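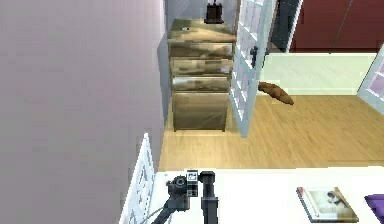 Monday, October 15, 2018

We passed 3,821 practice runs on the Nenton project last night, and I'm still a little giddy about it! If you're new to these updates, Nenton is our attempt at teaching an arm to handle ordinary household stuff by showing it lots and lots of examples. All of them so far come from simulated homes, so most of my week goes to steering a pretend arm over a pretend tabletop (my sister thinks I play video games for a living, and I've stopped arguing).

The newest batch is 418 runs across 19 rooms. Books have been my obsession this time. A thin closed book lying flat on a white table sounds like the easiest thing in the world, and then you try to get a gripper under the cover. I threw out 13 of my own runs before I got a feel for coming in from the side - and then I had to redo my notes, too.

The rooms get shuffled between batches, with different floors, doors and furniture, and some of the color choices are pretty wild. I've got a soft spot for the one with the maroon and the mint green. We want the arm to learn the book and stop caring what's behind it.

Our friends at Margaritis are checking the labels now, and once they're done the whole batch goes over to the Pelach lab in Rultville for training. Drawers are next on my list, starting with the ones that have no handles, which I'm dreading a bit. The plan is to have that set wrapped up in December, and I'll post again when the first training results come back.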